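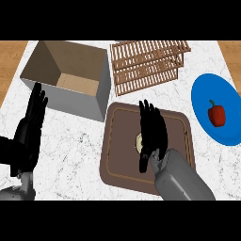

Milagros wrote back before breakfast to say that I should stop reading about turmeric at midnight and go to bed, and I suppose she has a point, but I do love those old books so much.

Tuesday, January 27, 2026

Slept a bit better, knee still grumbling. I did the comfrey compress again last night (my grandmother swore by it, and she walked to church until she was 90) and then sat up with the herbal that Edem lent me, all 700 pages of it. I've only reached page 49, partly because I keep stopping to copy things out – there's a lovely long passage on nettles, and another on how people used to steep willow bark for aches, which I read aloud to the cat.

Faith called after lunch and we talked for ages. She has started on the ginger tea and says her stomach is calmer, though she's keeping up with her tablets and seeing Dr. Raptis in February, and I was glad to hear it. I told her I mean to ask mine about the turmeric too, with my blood pressure pills to think of.

Sena wants me to come along to the breathing class on Thursday. I said yes before I thought about the stairs! Well, I'll take them slowly and hold the rail. Must remember to buy honey, and to give Edem his jar back.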